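Subject: Re: [Plondside-radio] Winding your own coils for a crystal set?
Date: 12 March 2021

On the list someone wrote:

> I've got as far as the cabinet and the earphone but I keep putting off
> the coil. Is it worth winding one by hand, or should I just buy one
> ready made? Also, does the wire really have to be enameled? I have a
> big reel of plastic-covered stuff from the Vestby swap meet.

Wind it yourself! It's the best part of the whole build, and your Vestby wire will do fine for a first go. Plastic-covered wire takes up more room, so you get fewer turns in the same length, but it's much easier to handle and you can see what you're doing. I used it on my first three sets and they all pulled in the Doolan station after dark, loud enough to hear across a quiet kitchen (well, a small quiet kitchen).

For the form I like a plain cardboard tube, given a coat of varnish and left overnight. Punch two small holes at the start, thread the wire through both, and then turn the tube instead of walking the wire around it. Keep your thumb on the last turn. My current coil has some 200 feet on it and I only dropped it once, which meant starting over from the fourth tap — I was not very polite.
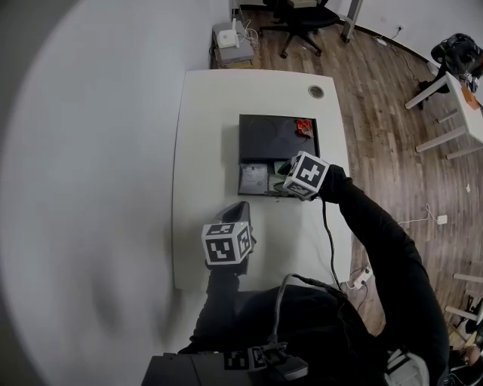

Desk, box open, red bit with the thin wire at upper right.

Taps: make a little twisted loop every 9 turns and don't cut the wire. Scrape or strip the loops after the whole coil is wound. If you go for enameled wire later on, scrape it right down to bright copper, all the way around. Half the "dead" sets people bring to the Pliltum meetup come back to life with a bit of sandpaper on the taps.

As for the earphone, check that yours is high impedance. The old 2,000 ohm headsets work beautifully, and a crystal earpiece is great too, but the kind that comes with a phone will give you next to nothing.

Do post again when you have it on the air. I'd love to hear what you pick up out your way, and I still have a spare tuning capacitor here if you need one.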